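Spent most of October on the replay tool for our simulated arm, and it is now good enough to write up. A short thread for anyone doing the same sort of job.

The setup is one arm, one table, one tray fixture with boxes in it. The planner is called Dencombe and it proposes a grasp and a path. The replay tool is called Skendis. It takes a logged run and renders it again from whichever cameras you ask for.

Three views out of Skendis, all from the same room:
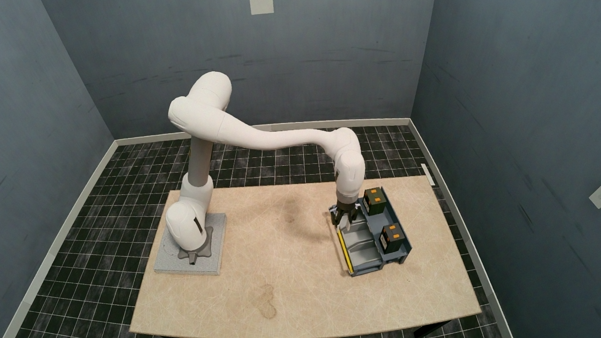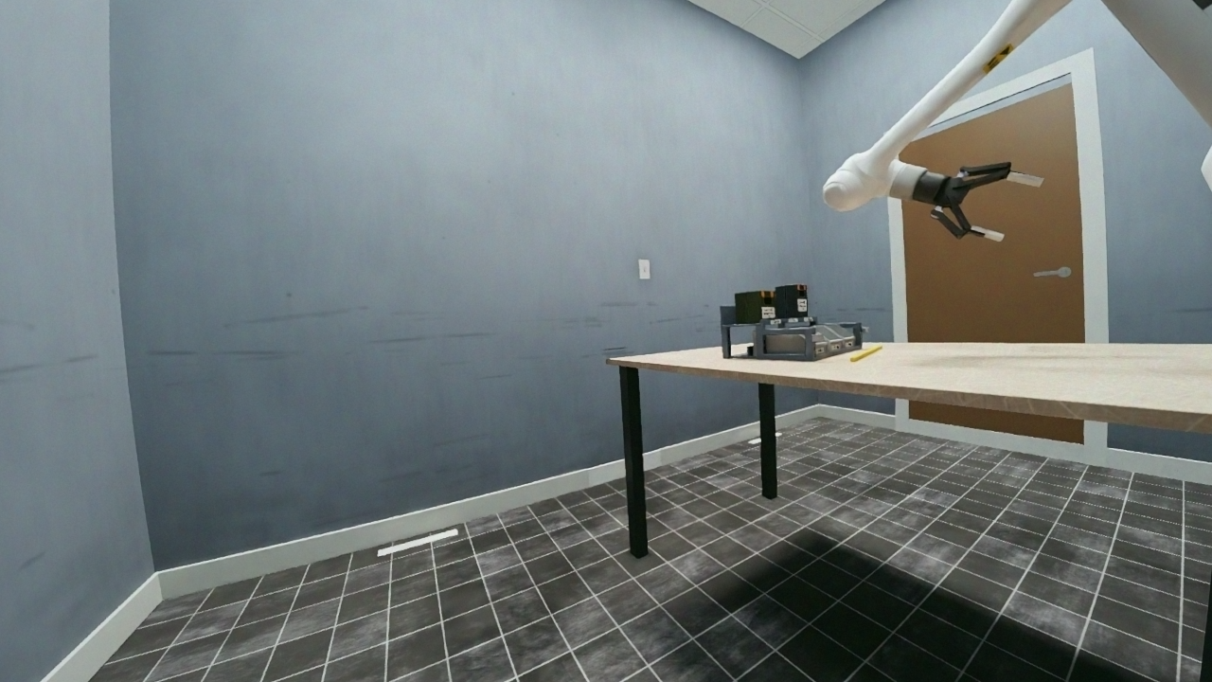
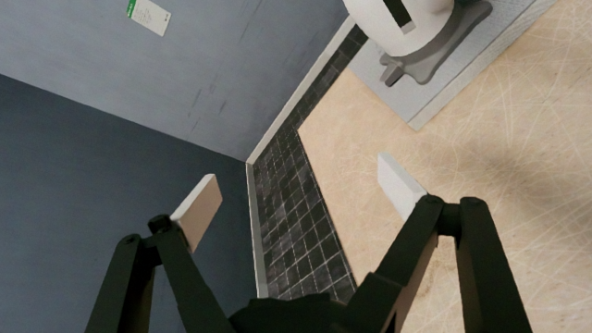
Simulated room, gripper open in all three. Last one is the view down over the fingers.

We used to log rendered video and nothing else. If you wanted a different angle you had to run the whole thing again, and the second run never quite matched the first. Contacts would come out a little different and the bug you were chasing had gone.

Now we log joint positions, object poses and the random seed at every physics step. No pictures are stored at all. Skendis sets the state directly and renders it, so physics is never stepped during replay.

Physics runs at 1,000 Hz. Most of that is no use for looking at, so the viewer skips through and only goes to full rate near a contact.

The first thing it found was our own mistake. The camera pose on the gripper was being read one control tick late. You can't see that when the arm is still. When the arm moves quickly the offset is plain, and the perception model had been learning it.

Refugio Serrano fixed it by stamping the camera pose from the same state as the joints. A small change in the code. We then rendered the old logs again, 2,000 runs, and retrained without collecting anything new.

The second thing was in the planner. Dencombe checked the path for collisions using a plain box around the tray. That box is bigger than the tray, so it was throwing out good approaches from the side. Imre Medve swapped it for a set of smaller convex shapes.

Planning is slower with those. We let it use the plain box first and only fall back to the detailed shapes if no path comes back within 2 seconds.

Still not right: lighting. Skendis stores the light settings once per run, so anything that changes them partway through won't replay properly. Sarahí Cárdenas has a branch for it and I haven't reviewed it yet.

Also on the list is a text diff between two runs, joint by joint, so you can find where they part without scrubbing through both by hand.

If you log full state already, I'd like to know what file format you settled on. Ours is getting slow to open.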